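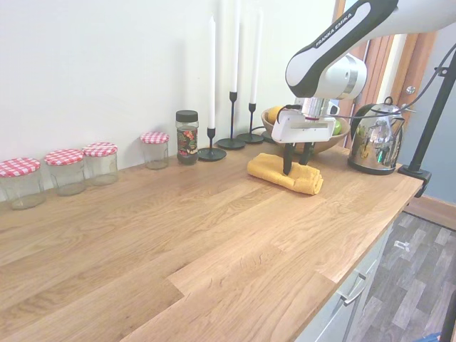
Quem paga a reparação do elevador de serviço? O condomínio, em partes iguais entre as frações, com a primeira prestação a vencer em julho.

ATA DA REUNIÃO DE CONDÓMINOS
Edifício Dimton

A reunião abriu às 19h20, vinte minutos depois da hora marcada, o que constitui um recorde da casa. Estavam presentes ou representadas 13 frações. Uma das procurações vinha assinada a lápis e foi aceite com um voto contra.

1. Ata anterior
Aprovada sem leitura, depois de se apurar que só a administração a tinha lido. Corrigiu-se no segundo parágrafo a palavra "infiltrado", que se referia à parede da garagem e não ao condómino do terceiro esquerdo.

2. Elevador de serviço
Foram apreciados dois orçamentos. O da Carkar inclui a substituição do quadro de comando e demora seis semanas. O da Ruiz-Ortega é mais barato, não inclui o quadro e não menciona prazo. O terceiro direito defendeu a Ruiz-Ortega com entusiasmo; mora no rés do chão desde março, onde o elevador lhe faz pouca falta, mas mantém a fração de cima arrendada. Aprovada a proposta da Carkar por maioria. Cabe a cada fração a quantia de 769 euros, em quatro prestações. Registou-se um silêncio prolongado.

3. Ruído
O segundo esquerdo voltou a queixar-se de um berbequim às oito da manhã. O segundo direito declarou não possuir berbequim. Perguntado sobre as prateleiras novas, respondeu que se tratava de outro assunto e que não constava da convocatória. O ponto transita para a próxima reunião, como tem transitado desde que há memória escrita.

4. Porta da garagem
A Zilent, que faz a manutenção do portão, informou por carta que este fecha em 50 segundos, dentro do previsto no contrato. A assembleia considerou que o contrato foi redigido por alguém sem pressa. Deliberou-se pedir a afinação do motor e, entretanto, não sair por baixo do portão em movimento, prática que dois condóminos negaram com excessivo pormenor.

5. Vasos no patamar
Discutidos durante cerca de 60 minutos. Os vasos do quarto andar podem ficar, desde que encostados à parede e regados com moderação. O limoeiro não é considerado vaso e terá de descer.

6. Outros assuntos
Pediu-se novamente que os folhetos de publicidade não sejam mudados para a caixa de correio do vizinho. Foi encontrada uma chave na arrecadação, que não abre a arrecadação. Está na administração.

A reunião encerrou às 22h05. A próxima realiza-se em outubro, na sala do costume, e pede-se a cada um que traga cadeira.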